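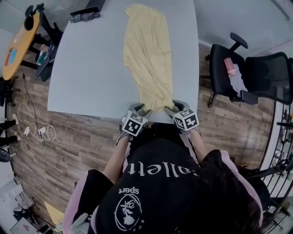
What does it mean to teach a robot by demonstration?
A person does the task first, by hand or by remote control, and the motions are recorded so a control program can be trained to copy them.

Teaching by demonstration
Also called learning from demonstration, imitation learning, or (older texts) programming by showing. Three main ways of doing it.

Kinesthetic teaching. Person grabs the arm and moves it through the job. Joint angles get logged. Cheap, slow, tiring with heavy arms.

Teleoperation. Operator drives the robot from a distance with a joystick, a headset or a smaller leader arm. Data matches the robot exactly, but operators need practice and the robot has to be there the whole time.

Hand-held grippers. No robot needed during recording. The person holds a gripper in each hand, or just one for simple jobs, and works at a table. Cubes printed with black-and-white fiducial markers can be fixed on top, so position and tilt can be worked out from video. Common with cloth, where both hands have to pinch and pull at the same time. Cloth is hard for robots: it wrinkles, bunches up, never lies the same way twice.

History
Early industrial arms were taught by lead-through, mostly for spray painting. Joystick and pendant teaching came along side it. Hand-held recording is more recent. Joanne Hebden's Pitudo notes, dated January 16, 2019, compare 37 towel folds done by teleoperation with 38 done by hand-held gripper; the second set took less time to record. The Galix file layout comes from the same project and was revised that September.

Problems
Human wrists reach angles many robot arms can't, so some recordings have to be thrown out. Markers get hidden when hands cross. Clocks on two grippers drift apart if not synced. Bad demonstrations teach bad habbits, hesitations included.

See also: Fothergill test, Zollgate rig, motion capture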